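Looking after a running track: what's worth doing and what you can skip
Filed under: Yard, Shed and Outdoor Jobs
23 August 2024

I get a lot of mail from people who have ended up in charge of a school or club track and have been told by someone with a van that it needs a miracle coating. I have my doubts about most miracle coatings. I looked after a track for years with a broom, a hose and a flat shovel, and I'd put those three up against nearly anything in the Primia catalog.

Start with the color. Red tracks fade. Sun does it, and there is not much you can do about it short of paying for a respray. Halima Ibrahim wrote to ask whether a fabric conditioner rinse would bring the red back (she had read it somewhere). It will leave you with a slippery track that smells of lavender. Leave faded alone unless the surface is also crumbling. Rub it with your palm, and if bits come off on your hand every time, then start getting prices.

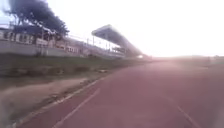
Sweeping is the job that pays. Use a soft push broom, and work from the outside lane toward the inside in long overlapping strokes, then pick up what you've gathered. Don't push it over the edge and walk away, or the next good wind will hand it back to you. Stiff wire brushes are for patio slabs. I have seen one used on a rubber surface exactly once and the scuffs outlived the man's contract.

Leaf blowers are fine on dry leaves and close to useless on grit, whatever the box says. The Drirkeo blower I was lent had a "turbo sand" setting. It moved sand, I'll give it that – mostly into my socks.

For washing, plain water first. If you have green slime in a shady corner, add a small squirt of dish soap to a bucket, scrub with a soft brush, and rinse until there are no suds left. Keep bleach off it. Keep pressure washers well back, with a wide fan tip, and try a hidden patch before you let anybody loose on the home straight. Gum comes up better if you hold a bag of ice on it for a few minutes and lift it with a plastic scraper. Peanut butter, which one reader swears by, gets you ants. 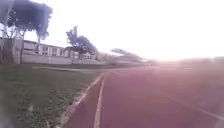
Edges are where I'd spend my Saturday. Grass creeps, soil follows it, and before long you have a soft green lip sitting over the inside lane and holding water there. A raised curb between the track and the infield, the pale kind, buys you a good deal of time, but it won't do the work for you. Run a half-moon edger along the grass side of it in spring and again in November. Keep the blade off the curb itself and well clear of the rubber. String trimmers are quicker, and they will also chew up a painted line if you get careless, so I only use one where I can keep the head on the grass side. As for edging gels and "barrier sprays," Aminu Olaniyan tried two of them on opposite sides of the same field and could see no difference between either one and nothing at all.

Mow so the clippings are thrown toward the middle of the field. It's a free tip and it saves more sweeping than any gadget I've been sent.

Lines next. White paint goes dull long before it wears off, and a lot of it is only dirt. Wash a short length with soapy water and a sponge before you order anything. If it does need painting, buy paint meant for your type of surface, ask the people who laid it if you can find them, and mask both sides with tape. House paint cracks. Chalk is fine for one afternoon. Guerreiro sell a line-marking kit with a string, two pegs and a "precision guide," and the guide is a block of wood with a slot in it. 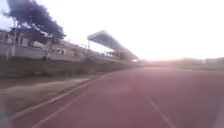

Dust is the complaint I hear most often, and people nearly always tackle the wrong bit of it. They sweep the lanes harder and never look at what's lying alongside. With a strip of bare sandy ground just past the curb and a bank rising behind it, you have a fair supply of grit waiting on the next windy day. Cover the bare ground if you can. Tough grass seed is cheap, though it wants regular water to get going. Coarse gravel works too, as long as it sits lower than the top of the curb and stays off the lanes. I would skip bark. It floats, it blows, and you'll be picking it out of the rubber until you retire.

Weeds on a bank can mostly stay where they are. They hold the soil. Cut them before they seed, and pull anything woody that starts up near the track.

Hongmei Ding asks about the Inel "track refresh" sachets, which cost her club 50 dollars a box. I read the label twice. It's a mild detergent with a red picture on the front. Finish the box, Hongmei, and then go back to dish soap.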